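Draughts, a blower door and our first winter in the old house

We bought the house at Oltgate knowing it was cold. The agent had the gas heater going full tilt at both inspections, and if you stood near the hallway skirting you could feel air moving across your ankles anyway. It's a weatherboard on stumps, three bedrooms, with a kitchen and laundry added on the back at some point in the seventies. The floorboards are original and you can see daylight through a few of them in the front room.

I've been meaning to write up what we did to it, partly for my sister who has just bought something similar, and partly so I have the order of things straight in my own head.

The first thing we did was nothing. We lived in it through May and wrote down which rooms were bad and when. I had a cheap thermometer in each bedroom and read them before breakfast. The front room was the worst by a long way. The back bedroom, which I'd expected to be terrible, was fine until the wind came from the south, and then it was as bad as the front. The bathroom fan had no flap on it, so it was a hole in the ceiling all day and night.

Then we paid for an assessment. Bożena Kołodziej came out and did it over a morning. She started with the paper side of things, floor plan, window sizes, what was in the walls (nothing) and what was in the roof (something, but squashed flat and missing over the whole of the hallway). After that she set up the blower door, a big fan in a fabric panel that gets fitted into the front doorway. It sucks air out of the house and you walk around with the back of your hand out, feeling for where it's coming back in.

I'd recommend going round with the assessor if they'll let you. I had assumed the windows were the problem. They're old timber sashes and they rattle. They did leak, but less than the gap behind the kitchen cupboards, where the old back wall had been cut out for the extension and the join never closed up. Air was pouring in behind the oven. It was also coming out of the power points on the inside walls, which I would not have guessed.

Bożena's report had a long list in it, sorted by what she thought would do the most for the least money. Sealing came first, then ceiling insulation, then underfloor, then curtains and pelmets, then hot water, and right at the bottom, double glazing. The quote we'd already been given for double glazing was more than everything else on the list put together, so that was an easy decision.

We did the sealing ourselves over six weekends. It's boring work and hard on the knees. I used acrylic gap filler along the skirtings and architraves, foam backing rod where the gaps were too wide for filler alone, and a brush strip on the bottom of each outside door. The kitchen join took a whole day by itself. We had to pull the oven out and take off two cupboard backs, and I ended up packing the gap with backing rod and covering it with a strip of ply. It's ugly but it's behind the oven.
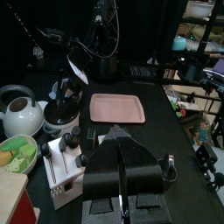 The fireplace in the front room was the other big one. We don't use it and the chimney was open to the sky. You can get an inflatable balloon for the flue, but I cut a piece of rigid foam board, wrapped the edge in seal tape and pushed it up past the throat. There's a tag hanging from it so the next person knows it's there before they light anything.

For the ceiling we got two quotes. One installer wanted to blow loose fill over the top of the old stuff. The other, Waldemar Urbańczyk, wanted to take the old batts out first, and he wanted an electrician up there before he'd touch it. He was dearer. We went with him after I put my head through the manhole and saw the state of the downlights, which were the old hot type with batts pushed right up against them. The electrician replaced all of them with sealed LED fittings, and two lengths of cable that he didn't like the look of. That wasn't in the budget and it took most of what we'd put aside for curtains.

Waldemar's crew were in and out in a day and a half. They did the hallway properly, which had never been done, and made a lid for the manhole with insulation glued to the back and a rubber seal around the rim. I had been ready to do the lid myself and I'm glad I didn't, as theirs is much better than mine would have been.

The underfloor I did with my brother-in-law Cyprian. There's decent crawl space at the back of the house and very little at the front, so we did the back half lying on our sides and the front half lying flat. We used 94 batts all up, polyester ones, cut to fit between the joists and held up with strapping stapled across. Wear overalls you are prepared to throw out. Do not do it in warm weather. We also found a leaking waste pipe from the laundry, which had made a good-sized puddle around one of the stumps, so there was a plumber after that.

I'd put a vapour question to Bożena before we started, about whether closing up the floor would trap moisture. Her answer was to leave the subfloor vents alone, fix the drainage along the side path and keep the batts snug against the boards so there's no air moving between the two. We cleared the vents, and three of them had been painted shut or buried under garden bed.

Curtains had to wait. In the meantime I made pelmets for the front room out of pine boards, just a box with a top on it fixed to the wall above each window. The old curtains went back up underneath. It looks a bit like my grandmother's house, but the cold air that used to roll down off the glass onto the couch has mostly stopped.

Hot water was the last job. The old electric tank was in the laundry and it was on its way out. We replaced it with a heat pump, which sits outside on a slab by the back fence. Check where your neighbour's bedroom is before you pick the spot. Ours is set to run in the middle of the day, so the noise doesn't bother anyone, and it's quieter than the fridge we used to have. The laundry has gained a corner where the tank was, and that's where the clothes horse lives now.

We had Bożena back for a second blower door test once the sealing and ceiling were finished. The leakage had dropped by a bit less than half. She said that was decent for a house of this age and that the rest was likely to be in the walls, where we can't get at it without taking the lining off. If we ever redo the bathroom we'll insulate that outside wall while it's open. Otherwise the walls are staying as they are.

One side effect is that we now have to think about fresh air. Before, the house changed its own air whether you liked it or not. The first few cold mornings after the sealing there was condensation on the bedroom windows, which we had never had. The new bathroom fan has a flap and a timer, we use the rangehood every time we cook, and I open the bedroom windows for a few minutes after breakfast. That has been enough so far.

On bills, I only have part of a year to go on, so take this for what it is. The winter quarter gas bill was $216 less than what the previous owners paid for the same quarter, going by the old bill they left in the kitchen drawer. There were two of them and there are four of us, and I don't know how they ran the heater. I'll have a proper comparison when we've been through a second winter.

The front room is still the coldest in the house, by a degree or two. It used to be the room we shut the door on from autumn until spring, and my daughter does her homework in there now.

If I were doing it again I'd get the electrician in before anyone else, and I'd look under the laundry much earlier. I'd also buy better knee pads. The next jobs are the proper curtains and some shade for the west windows, as it got very hot in the kitchen last week and the report did warn us about that. I've priced an external blind and I'm looking at a timber frame with a deciduous vine on it as the cheaper option. My sister wants to know about floor sanding as well, but we haven't done ours yet, so she'll have to ask someone else.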